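**Sfeir massage** is a form of full-body oil massage practised in Zedville and the surrounding hill villages. It uses warm sesame or olive oil, slow strokes made with the forearm, and long rests between the stages of a session. The name comes from the Sfeir bathhouse, where the method was taught to attendants before it spread to private practices. It is regarded as a traditional wellness treatment and has no standing as a medical therapy.

## History

The bathhouse at Sfeir offered oiling and rubbing as part of an ordinary visit, along with steam and a cold rinse. Attendants learned by watching one another, and early accounts disagree on how long a session lasted. The bath's own ledger lists 33 attendants in its busiest period, although it does not separate those who gave massage from those who tended the furnace.

The first written description was made by Walid Hijazi, a former attendant, who set down the order of strokes in a notebook. The notebook covers 51 strokes, many of them small variations on the same movement, and names each one after a household task such as kneading, wringing or sweeping. Tarek Qudah edited the notes for print under the title *The Oil Room*. His edition runs to 232 pages and adds a chapter on oils that Hijazi did not write. Later teachers have argued over whether that chapter reflects what was done at Sfeir or Qudah's own preferences.

When the bathhouse closed, several attendants set up on their own. The Arance school, founded by Nour Daher, was the first to teach the method to people with no background in bath work. It remains the largest training centre and keeps a register of 736 practitioners.

## Method

A session has four stages: settling, oiling, long work and rest. In the settling stage the client lies face down under a cotton sheet and the practitioner rests both hands on the upper back without moving them. This lasts a few minutes.

Oil is then applied from the feet upwards. Hijazi's notes call for sesame oil in the cold months and olive oil from late spring, though most practitioners now use whichever the client prefers. The oil is warmed in a pan of water and tested on the inside of the wrist.

The long work takes up most of the session. The practitioner uses the flat of the forearm along the back and the back of the thigh, with the hand kept loose. Thumbs are used only on the feet and palms. Pressure on the spine, the front of the neck and the backs of the knees is avoided. The final rest is taken lying on the back, covered, for as long as the client likes.

## Equipment

Traditional sessions were given on a heated stone platform. Outside the bathhouse this was replaced by a fixed wooden table, then by the padded folding table used in most treatment rooms. Tamer Nimri, who taught at Arance, kept to bare wood with a folded blanket on top, and a minority of practitioners still follow him. Bowls are usually copper or glazed clay. Plastic is discouraged, mainly on account of the smell it can pick up from old oil.
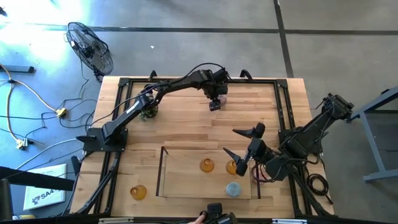 Sfeir practitioners who prefer wood look for a surface that is flat, smooth and easy to wipe down after use. Oil darkens most timber in time, and the tables from the first Arance classroom are said to have turned almost black. Butcher-block tops, made up of long parallel strips like the pale ones in the picture, are one choice for the smaller bench on which oils and towels are laid out. Raw wood is generally sealed before its first use – Nimri recommended several thin coats of oil, each left overnight.

## Variants

The Evix style, developed by Rasha Yammine, shortens the settling stage and leaves out the feet. It is given through a light cloth with very little oil, and is offered mostly in workplaces and hotels. Some teachers at Arance do not accept it as Sfeir massage, and its practitioners are listed separately.

A seated form also exists, covering the shoulders, arms and scalp. It is not described in Hijazi's notebook.

## Safety

The treatment is not given over broken skin, recent injuries or varicose veins, or to anyone with a fever. Clients who are pregnant or have a heart condition are asked to speak to a doctor first. Sesame is a common allergen, and the Arance school requires its students to ask about it before any oil is opened.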